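An Afternoon at the Fluvwood Shared Workshop

Fluvwood is at the far end of a trading estate, past a tile warehouse and a place that sells hot tubs to people who have clearly given up on the beach. The workshop's open afternoon began at 2, and I got there in time for the tea, which was strong, and the safety talk, which was stronger.

Most visitors had come for the lathe. I had come for Idari, a two-armed household robot that four members have been building in the back bay since August. The torso was on a bench with its covers off, and I was allowed to look but not to lean. Seven motors were still in a box. The budget so far is £400 each, a figure given to me quietly, with a glance at the door in case anyone's other half had come along.

Until the real arms are wired up, the robot does its living on a screen. The group uses a simulator setup they call Jalleo, and for the afternoon they had it running on an old desktop with a fan like a hairdryer. The simulated Idari has a far nicer home than I do. It has parquet.

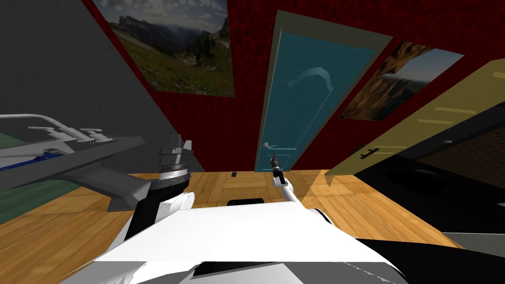
The simulated robot at home in Jalleo, with a teal door ahead and mountain scenery on the wall.

I asked what it was meant to do in there. Doors, mostly. Doors are apparently the great enemy: you have to find the handle, take hold of it, turn it and then get out of your own way. I have a cat who has been working on the same problem for years with a smaller budget.

I was given a go at steering the arm with a game controller and drove it firmly into my own chest - or the robot's, though it felt personal. There is a reset key. It has gone shiny.

In the next bay was Kaushik, a plotter made from drawer runners, which was drawing a heron for a patient queue of children. I queued too. My heron has one leg, and I was told that's how they stand.

Parking is free but muddy. The next open afternoon will be put up on the workshop's noticeboard, so you'll need to visit to find out when you can visit.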